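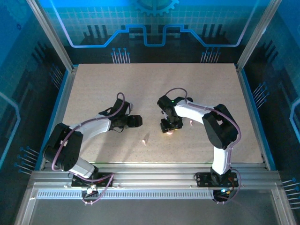 Kleinteile sortieren klingt nach Fleißarbeit, und genau deshalb fangen wir das Modul Flurisus damit an! Wer einmal 400 Teile vom Tisch in Fächer gebracht hat, sieht danach jede Arbeitsfläche mit anderen Augen. Achten Sie zuerst auf den Untergrund: Auf einer beigen, gesprenkelten Platte hebt sich ein kleines blassrosa Teil nur wenig ab, da hilft oft erst der kurze Schatten, den es wirft. Also Licht von der Seite und Teile einzeln ablegen, nie im Haufen.

Begriffe für heute: Ablagefläche (hier liegt das Teil frei), Übergabepunkt (hier wechselt es die Seite), Zielfach. Zeichnen Sie alle drei in Ihren Plan ein, Maßstab wie im Skript Bakow. Der Übergabepunkt ist mein Liebling, denn an ihm entscheidet sich das Tempo der ganzen Station.

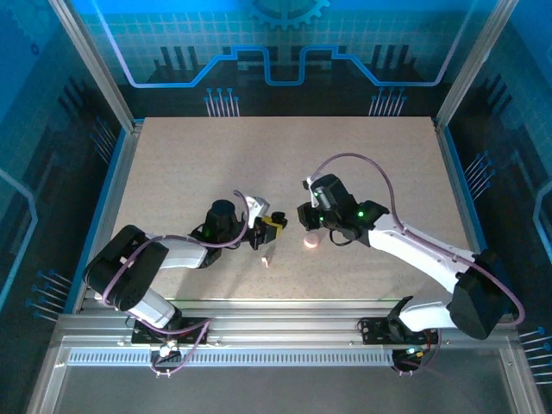 Legen Sie ihn zunächst in die Mitte und verschieben Sie ihn dann schrittweise, bis beide Seiten gleich lange Wege haben. Das dauert im ersten Durchgang gern 35 Minuten, im zweiten geht es viel schneller (wirklich!).

Übung bis zum nächsten Termin: Plan für 40 Teile in drei Farben, dazu eine halbe Seite Begründung. Wer mag, rechnet auf 4000 Teile hoch. Abgabe im Fach Hnatiuk.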